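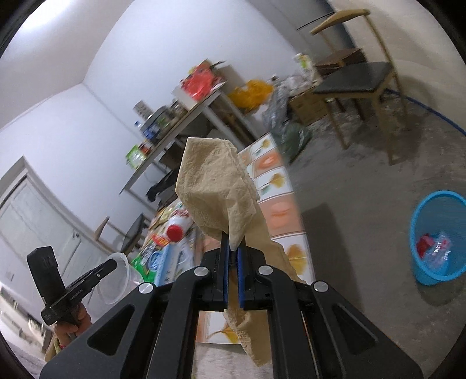

Notebook, wiping and clearing station, February, second entry. I want to get down what I think has changed for us since the hand-held grippers came to Stanbridge, before I get used to it and stop noticing. The short version is that the job has moved from the shoulders to the wrists and the head. Wiping down a tile surface used to be something you did while thinking about supper. Now each pass is done slowly with the jaws, and you find yourself planning where to take hold of a thing as limp as that cloth, which gets pinched near the top so that it bunches into a peak and the rest hangs down either side. With the blue ridged pads closed on it you get a decent hold, but you can't feel the cloth the way you do with your fingers, and I still miss that more than I expected to.

Shabani Simiyu has been on the station longest and is easily the best of us. She does passes of 48 and then sits down for five minutes, and she is strict about the sitting down. I tried skipping the break in the morning and my thumb was complaining well before lunch. So I'm writing it here for whoever takes over the bench from me: keep the break, even if you feel fine. The schedule from Filtidus allows for it, I checked with them.

Things I'd like us to settle:

Grip height on cloths. Shabani takes hold high, I tend to go for the middle. Hers drapes more evenly and mine twists. I've switched to hers as of today and will see how the next 48 go.

Two people at once. It's friendlier with two of us working, no question, and the time goes faster, but we do reach across each other. I'd suggest we agree who has which side before starting and say it out loud.

Who writes the notes. At Tanui the bench people write their own and the office reads them. Here it has drifted the other way, and I think we lose something by it. The person holding the tool knows which passes felt wrong.

I also had a long talk with Shabani over tea about what happens once the Ivora arm takes over the plain wiping. She was a cleaner for six years before this and says she won't be sorry to see the evening shift go to a machine, as long as the hours come back to us as something else – training new people, checking the work, the fiddly corners. I feel much the same, though I worry a bit more than she does. We both want that in writing, and I've said I'll bring it up at the next bench meeting.

Still to do: new page for the grip height results, and ask about a lower stool for the afternoon.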